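Update on the two-arm build in our shared workshop, for those who asked. We are now in month four, if I don't count the winter when the heating was broken.

The base is finally stiff. I changed the aluminium plate under the right arm and the wobble at the elbow is much smaller. Thank you to the person who told me to check the bolts before blaming the software. You were right.

Job for this month: the number puzzle. Wooden tiles, a tray, every tile has its own place. My daughter could do it at age 3. My robot has other opinions.
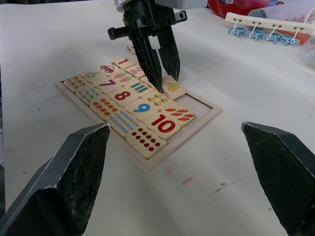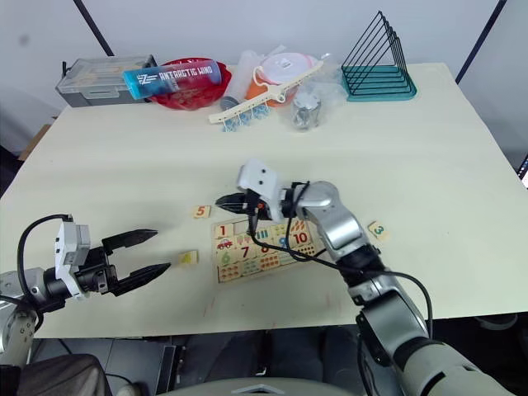 The grippers have black fingers, and I printed the first set three times before the tips came out the way I like. Colour was not a choice, it was the spool I had.

The hard part is the last few millimetres. If the tile arrives a little bit rotated, it sits on the rim and the arm pushes as if everything is fine. I set the force limit to 10 newtons and now it gives up politely.

My log from Monday evening: 100 tries, 54 good. I count only a tile that lies flat. One of my neighbours at the workshop says I am too strict.

Cables are still ugly. I ordered sleeves from Raller and they are waiting at the post office, I will go there after work.

Next I want to write the calibration again from zero. The old one I copied from my Wasero project and I don't understand my own comments any more.

If somebody has used the Kohlhase couplings on a small arm, please tell me how they behave after a few months. I don't want to order two of them and be sorry.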